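Two Grippers, One Dish Rack

What a small shop in Lynch learned by making a pair of robot arms handle tape

By the time I got to the Lynch workshop, Gobnait Ní Bhriain had already thrown out the first week of results. The grippers had been mounted with the wrong spacer, the fingertips sat a hair too high, and every score from those days favored whichever arm happened to be set lower. She deleted the spreadsheet, kept a paper copy in a drawer, and started again.

Ní Bhriain runs a bench for Skukurari, a company that packs and ships household repair kits. The kits are a nuisance to pack. A customer might order two kinds of tape, a tube of sealant, a handful of plastic pegs and a hook, and all of it has to go in one box. People do this well and get bored. Machines do it badly, or did the last time Skukurari tried, when it rented a single arm with a suction cup and gave it back after 30 days.

This time the company asked for a proper comparison before it signed anything. Two suppliers were on the list. Drerka makes a parallel gripper with stiff fingers that open and close in a straight line. Gadska makes one with slightly softer fingertips and a controller that can be told how hard to squeeze. Both bolt onto the same arms. The price difference is small enough that Skukurari said to ignore it.

Ní Bhriain wanted the test to be boring. "If it looks good in a video, I've probably set it up wrong," she told me. She picked objects from around the building and a dish rack from the break room supply closet. The rack went in because tape does not lie on a flat surface in real life. It lies on other things, at whatever height and angle they give it, and a finger that closes neatly over a tabletop may catch on a metal rod.

Tape turned out to be a good choice. A roll has a hole in the middle, so there are two ways to hold it. The gripper can pinch one wall of the roll, with a finger inside the core and a finger outside, or it can reach across the whole thing and squeeze from both sides. The first needs accuracy. The second needs a wide opening, and a wide opening means more finger sticking out where it can hit something.

Clear tape is also hard for cameras. The depth camera over the bench sends out a pattern of light and reads what comes back, and on a clear roll a lot of it does not come back. On screen the roll showed up with bites missing from it, and a few times there was no roll at all, only the printed part of the core floating over the rack. Duct tape was easier. It has a dull back, and its edge stood out well enough that the software found it on nearly every try.

They put a black cloth down to cut the glare from the tabletop, which helped the camera and brought in a new problem. Cloth moves. When a finger came down too low it pushed a wrinkle ahead of it, and the wrinkle sometimes nudged the tape. Ní Bhriain thought about pinning the cloth flat and decided to leave it. The packing stations have paper and bags lying all over them, she said, and a gripper that needs a perfectly flat table isn't much use to her.

Each run went the same way. One arm picked a roll, moved it over the box and let go. The other arm did the next one. Then the rolls went back, one in the rack and one on the cloth, in slightly different spots each time. After every 50 runs the two grippers were swapped from one arm to the other, so that a good score couldn't come from a good arm. Swapping took longer than anyone had planned for. There are screws you can only reach with the short end of the key, and the cable has to be routed so it hangs clear of the wrist. Twice it was routed wrong and the arm stopped itself halfway through a turn.

By the end of the test the log held 1,485 attempts. Ní Bhriain wrote up each failure by hand in plain words. I read through a good part of it. "Finger on rod, stopped." "Picked, dropped early." "Closed on nothing, camera says roll is there." "Got it but took the rack along." That last one appears more often than you would think. The rack is light, and if a fingertip hooks under a rod on the way up, the whole thing comes off the table.

On duct tape lying in the open there was little to separate the two. Both got it almost every time. The Drerka was faster, partly because its controller doesn't wait to check the force before it lifts. The Gadska pauses for a moment after closing. Over a single pick you hardly notice. Over a shift it adds up, and the operations people at Skukurari noticed right away.

Clear tape in the rack was another matter. When the camera had the position slightly wrong, the Drerka's fingers came down on a rod or on the edge of the roll and the arm stopped with a fault. Someone then had to walk over and clear it. The Gadska hit things just as often, but its tips gave a little, and the controller let the arm back off and try again. It was slower and it needed fewer visits from a person. Ní Bhriain counts visits from a person as the only number that matters, and she has a point. A machine that saves a packer an hour and then calls the packer over every few minutes has saved very little.

The Gadska had its own trouble. Its tips picked up adhesive from the edge of the tape, and after a while they stayed slightly tacky. Small plastic parts stuck to them. In the log there is a run of entries where a peg was picked up properly, carried to the right place and then not let go. Wiping the tips with alcohol fixed it, but somebody has to do the wiping, and somebody has to remember. Gadska's suggestion was a different tip material. The replacement set was less sticky and also less grippy, and the scores on clear tape dropped.

The left arm and the right arm did not behave the same either, whichever gripper they carried. The left one consistently landed a little short of its target. Recalibrating helped for a day. Ní Bhriain suspects the table, which is older than the arms and has one leg on a patched section of floor. She has asked for a new one and has not heard back.

I asked what happens when both arms want the same space. For most of the test they took turns, with one parked while the other moved. Near the end she let them work at the same time, with a rule that neither could cross over the rack until the other had cleared it. It worked slowly. The arms spent a lot of time hanging over the table facing each other, each waiting on the other's permission. Her view is that the rule is too cautious and can be loosened. The safety reviewer's view is that it can stay where it is.

Cameras may end up mattering more than fingers. Most of the failures on clear tape began with a wrong position, and no gripper can fix that. Ní Bhriain tried a second camera, placed lower and to one side, for the last part of the test. It saw the edge of the roll against the rods, which the overhead one had trouble with, and the "closed on nothing" entries became rare. The lower camera was also blocked by the arm for part of each pick. She is now working out whether to take one picture from the side before the arm moves and trust it the rest of the way.

Her report went to Skukurari on September 15, 2022. It recommends the Gadska gripper for mixed bins and racks, the Drerka for anything lying flat in the open, and a second camera for both. It also recommends not buying anything until the table is replaced. The company plans to decide in December, after its busy season has started, which Ní Bhriain says is the wrong time to put in a new machine and also when she expects to be asked to do it.

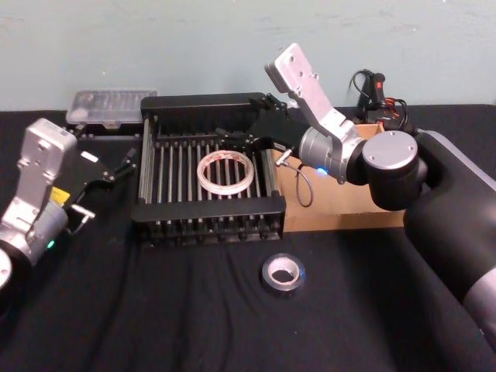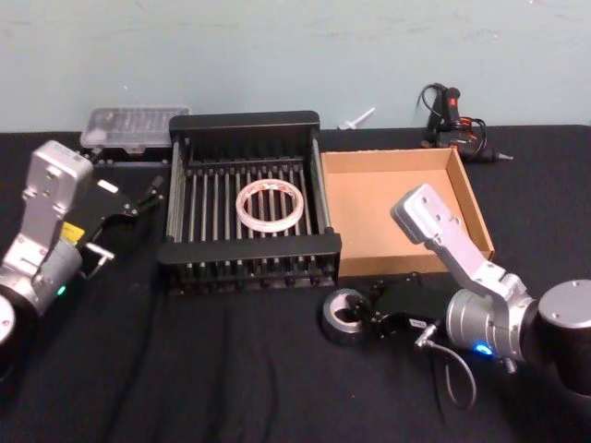
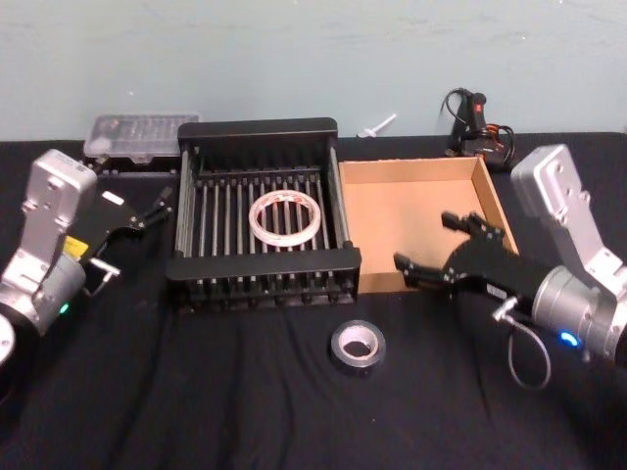 The test bench at Lynch, with clear tape in the rack, a second roll on the cloth and a gripper on each arm.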